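About Drollesstead

Drollesstead is a household organizing and moving-prep company. We help people sort, pack, store and set up their homes, mostly before or after a move and sometimes after a death in the family. We also run short classes for people who would like to do the work themselves.

How we started

Ivone Assunção began the business from her apartment on Herath Street, taking jobs on evenings and weekends while she worked in a hospital records office. Her first clients were neighbors in the same building. Hefin Pugh joined the next spring with a van, and the two of them did every job together until they could afford to hire. We moved into our present building at 80 Herath Street in October, after the old unit at Flarberg Yard was sold.

There are now 12 of us. Most came from other lines of work – libraries, catering, home care, a shoe store.

What we do

A usual job starts with a visit. We walk through the home with you, ask what you want to keep close at hand, and write up a plan with a fixed price. We do not charge for the visit if you live inside the county. Last year we worked in 221 homes, from studio apartments to a farmhouse with three barns.
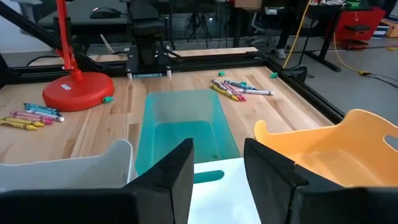

Sorting is the slow part of any job, and we plan the most hours for it. Nothing leaves your home until you have said yes to it. We work one room at a time and finish it before opening the next door. Open plastic bins in plain colors like white, teal and orange-yellow are good for this stage, as each color can stand for one decision – keep, give away, ask a relative. Small things such as keys, chargers and sewing supplies are sorted last. Papers are handled separately by Nazma Cassim, who will sit down with you and go through them at your pace.

Storage

We rent space at Allus, a dry indoor storage building ten minutes from our office. Items are listed as they go in, and you get a copy of the list. You can visit your things on any working day with a day's notice.

Classes

Chathurika Ekanayake teaches our evening classes on packing a kitchen, sorting family photographs and setting up a small closet. Around 622 people have taken one so far. Classes are kept small and you do not need to bring anything.

Who to ask for

Povilas Vanags answers the phone and books visits. If you are calling for a parent or a friend, please have their address ready and let them know that we will be contacting them too.

Page last updated November 2025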